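Subject: Re: [quiet-boards] September game night and the Murodix question

Eirlys Rees wrote:

> I vote we drop Murodix from the September list. Last time it took us until eleven at night to find out who had won, and then we found out we'd been scoring the harbor cards wrong since the first round. I have a copy I would cheerfully give away. Also, does anyone still have the short rules for Stastine? Mine went to the recycling with the box insert.
>
> Eirlys

I'll defend Murodix, a little. It is a good game with a bad rulebook wrapped around it. The harbor cards are explained on page 2, then explained again near the back by a person who seems not to have read page 2. If you follow the back of the book, you score them at the end of the round. If you follow the front, you score them when played, and whoever sits to the left of the dealer wins every time. We followed the front. I sat to the left of the dealer and I have nothing to apologize for.

My suggestion is that we play it again by the back of the book and stop after two rounds, whoever is ahead. The third round only exists so that the person in last place can feel bad for longer.

As for Stastine, I typed up the short rules last winter and will paste them below my name the next time I write, when I've fixed the part about trading. At the moment it says you may trade "once per turn, twice if not," and I have no memory of what I meant.

On tables: several of you have asked if we could use something other than my dining table, which has a groove down the middle where the leaf goes in, and which has swallowed at least one Welero token per evening since I bought it. I agree about the groove. A plain, pale top is the thing for games with small dark pieces, and a bad idea for Stastine, where half the tiles are cream and vanish the minute you put them down. Felt solves the vanishing and then the tiles won't slide. My aunt played cards on an ironing board for years and never complained, although she did win a lot, so perhaps she had no reason to.

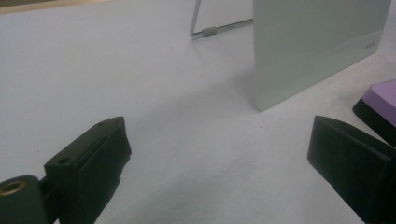 Carys Craddock says the table is the least of it and the real trouble is the sorting. By her account we lose half an hour at the start of every evening picking Welero tokens out of one big bag, and if each color had its own cup we could be playing by the time the kettle boils. She also wants it known that the bag was never her idea.

She's right, and I'll bring cups. The Welero box claims 400 tokens and I am not going to check. What I would ask is that whoever packs up at the end puts the tokens back in the cups and the cups back in the box, lid on, box flat. Storing it on its side is how we ended up with a bag in the first place.

Then there's Jenkins. I know it's short and I know some of you love it. It is also the only game we own in which a player can be knocked out in the opening turn and has to spend the rest of it making sandwiches for the others. If we play it, we play it last, and the first one out gets to choose what goes on the list for next month. I'd call that fair – the sandwiches were very good, by the way, whoever's turn it was.

So for September: Welero to start, two rounds of Murodix by the back of the book, then Jenkins if anybody is still speaking. Eirlys, please hang on to your copy until then. If it goes badly I'll take it off your hands myself and use the box for the cups.

Doors at seven. Bring a chair if you like the one you sit in at home, as two of mine wobble.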